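Packing light, take two

So I'm doing it again - 8 days in Trivside with one small backpack! Last June I hauled a giant suitcase up the hill to the guesthouse and swore never again.

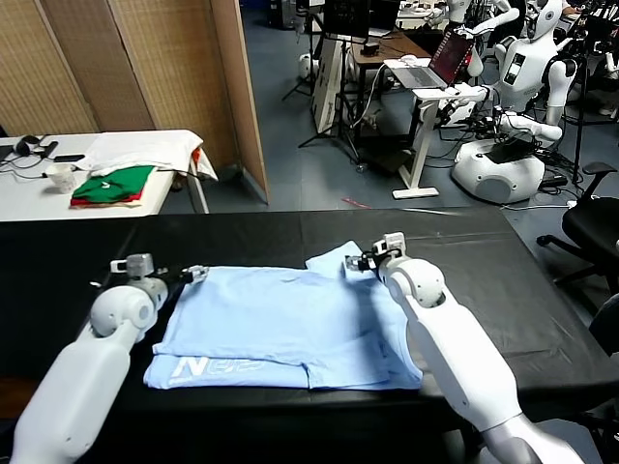
Ratree thinks I'm nuts (she brings 2 pairs of boots to the beach), but I've got my list down: three shirts, one sweater, the good socks, and a paperback I won't finish. 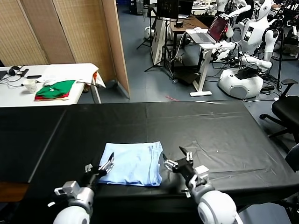 The shoes are still a problem. I want the hiking ones for the lake trail, and they eat up half the bag, so I'll probably just wear them on the bus and have sweaty feet.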